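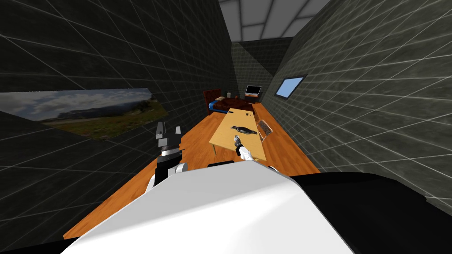 Figure 1. Penguin on its side on the tan table.

Soaking Chickpeas for Hummus: Does It Really Matter?
Food Studies project report
Sep 14, 2018

Why I picked it

I eat a lot of hummus, and up until January I bought all of it in tubs. Then I started making my own with canned chickpeas, which came out fine but a little grainy, and every recipe I read told me to use dried ones and soak them overnight. I am terrible at planning dinner the night before! So for my project I wanted to find out how much I was losing by skipping the soak, and whether the baking soda trick was worth the bother.

What I used

Dried chickpeas from Plarkari (the little grocery by the bus stop, all from the same sack), tahini from the Yakubu market stall, lemons, garlic, salt, plain baking soda. I cooked everything in the shared kitchen at Stisine Hall on the one burner that holds a steady simmer, in my Carkard pot, which is heavy and has a lid that almost fits.

I made 4 batches, with 300 grams of dried chickpeas in each:

Batch A – no soak, straight into the pot
Batch B – one hour in just-boiled water, lid on
Batch C – overnight in cold water
Batch D – overnight in cold water with a teaspoon of baking soda, and another half teaspoon in the pot 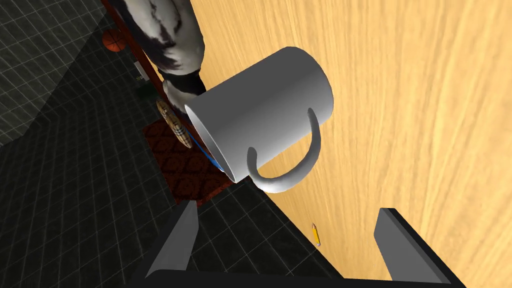
Figure 2. White mug, tilted, handle to the lower right.

How I tested them

I drained and weighed each soaked batch before cooking. Then I simmered it, starting the clock when the bubbles started, and tried a chickpea between my fingers every ten minutes. My rule was that it had to smash flat with no chalky bit in the middle. I know that's not very scientific, but it's the test my grandmother uses and I trust it more than a fork.

For the hummus I kept the recipe the same every time: cooked chickpeas, tahini, lemon, one clove of garlic, ice water, and five minutes in the food processor. No olive oil inside, only on top.

What happened

Batch B weighed 406 grams after its hour in the hot water, so it had taken on a fair bit but the middles were still hard when I bit one. Batches C and D had both plumped up a lot more and looked pretty much the same in the colander.

The cooking was where they split up. Batch D was ready in 40 minutes, and some of it was already falling apart, with skins floating all over the top (I skimmed off as many as I could stand to). C took nearly twice that. B was slower again, and A went on so long that I had to top up the water twice and gave up the burner to somebody's pasta in the middle. I'm counting A as a partial result for that reason.
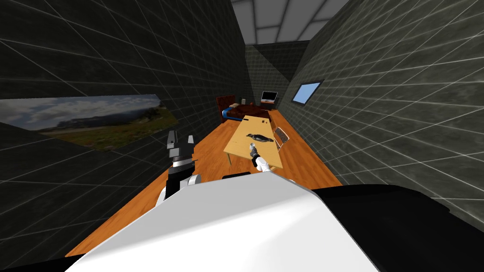 Figure 3. Long room with dark grey walls and a large picture on the left.

Taste and texture

D made the smoothest hummus by a mile, really light and pale. I did get a faint soapy taste when it was warm, which was gone after a night in the fridge with extra lemon. C had the best chickpea flavor. B was okay – I'd serve it to friends. A was gritty no matter how long I ran the machine.

What I'd change

I would cut the baking soda in the pot down to a pinch and see if the soapiness goes away. I'd also rinse batch D better, as I only gave it one quick pass under the tap. And I should have saved the cooking water from each batch and weighed it, but I poured the first two down the sink before I thought of it.

For now I'm soaking on Sunday nights and freezing the cooked chickpeas in bags.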